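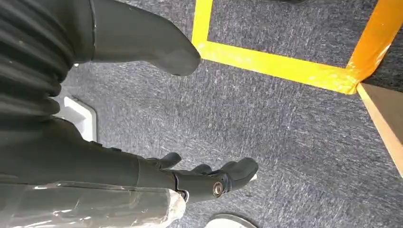
Yellow tape down on the carpet, one corner of the outline.

February 28, 2018

Floor first, since I've been putting it off since December. I finally got tape down for the table spot in the Phelan room and I'm pretty pleased with it! We kept arguing over where the tables go after every clean (I say "we", it was mostly me and Donal) and now there's a line to push them back to. I used the bright yellow roll from the Stavon order because the blue one vanishes on that carpet. It's all blue-gray flecks, and you can lose a dropped screw in it for a week. Yellow you can see from the door.

Notes on taping to low-pile carpet, for whoever does the next room:

Vacuum, then go over it with a dry stiff brush, then vacuum again. I skipped the brush on my first try and the ends were lifting by lunch. Press each strip down with the back of a spoon, all the way along, and don't stretch it as you lay it. If it goes down under tension it'll creep back and leave you a gap at the corner. I overlapped my corners by 40 mm, more than it needs, but I had the tape. The outline is supposed to be square and I checked it on the diagonals, which came out 15 mm different. Good enough for furniture. Donal will say it isn't.

Carpet side of things: I tested a short piece behind the door and peeled it after nearly 13 days. It came up with a bit of fluff on it and no sticky patch that I could feel. That was the Horen tape though, so I need to repeat with the Stavon before we do the whole room.

On to the tables.
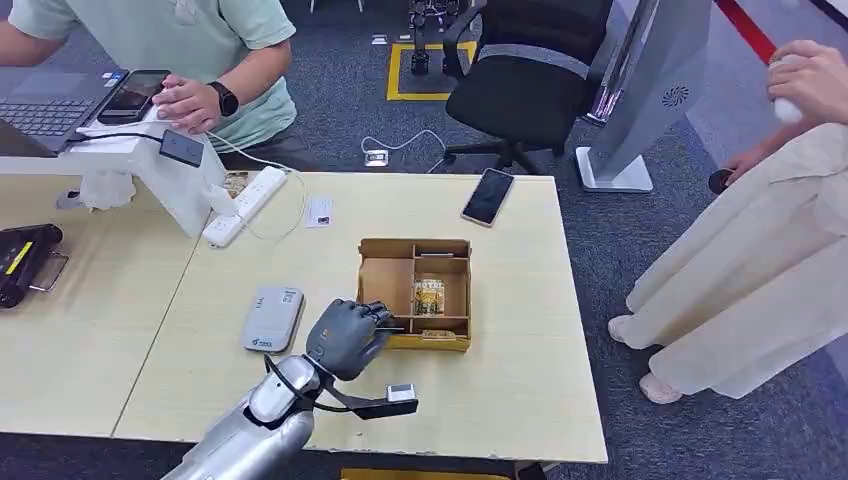
Sorting the small stuff is the job I like best, and also the one where I lose an entire afternoon. The plan for the Tusavent samples is that every little packet and tin gets its own slot, so whoever is packing can reach in without digging. I priced plastic trays and they wanted silly money for anything with movable dividers, so it's cardboard for now. The open box with the partitions is a nice size for the middle of the table, shallow enough that things stand up out of it, and the yellow-and-brown one in the center compartment reads "HOTEL" in big white letters from where you sit. That's what I want from all of them, big print facing the packer. The ones with tiny print will have to get a handwritten sticker on the top.

What's still wrong with the table: it collects things. Phone, little cards, the power strip with its white cables wandering off across the wood. I'd like the strip off the top altogether. Two ideas. One is to screw it under the back edge, but then you're on your knees every time you want to plug something in, and I know myself, I'd just bring another strip. The other is to hang it on hooks at the back so the sockets face up. Going with hooks. If they hold, I'll do the same next door.

The seam between the two tables bothers me too. Same light wood finish on both, so you'd think of it as one big surface, and then you slide a box across and it catches. I put a straightedge over the join and one side is a hair high. Folded card under the low feet for today. Proper fix is to adjust the feet, and for that I need the big wrench back from downstairs.

Dividers: the cardboard ones slot together and they're fine until somebody leans on them. I cut a few spares out of 250 gsm card and they were too floppy, they bowed as soon as anything heavy went in next to them. Corrugated is better even though it eats up some of the space. Grain running up and down, please, I did the first lot sideways and they folded right over. Cut them a touch short so they don't push the sides of the box out.

Donal Coughlan came by late in the day and asked if the outline should be bigger, so there's room for a chair to go back without crossing the line. Annoyingly that's a good point. I'd measured to the table legs and forgotten that people sit down. We agreed to leave it as it is for now, live with it for a bit, and move one side only if folks keep scuffing the tape. He's going to ask Horen if they sell a wider roll. 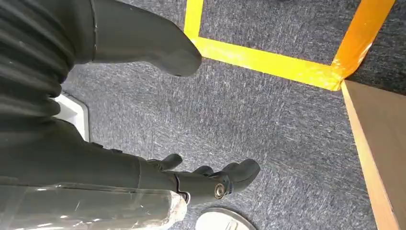 More of the carpet, gray-blue and textured.

Pile direction matters more than I thought, by the way. Brush it one way and it looks lighter, brush it back and it's darker, and the tape seems to grab better if you press along the lie of it. I only tried this on two strips so don't quote me.

To do:
Hooks for the power strip, and some cable ties while I'm at it.
Wrench, feet, get the two tables level.
Stickers for the small-print packets.
Repeat the peel test with Stavon tape behind the door, write the start date on the tape itself this time.
More corrugated. There's a stack of flattened boxes by the back stairs, ask before cutting them up.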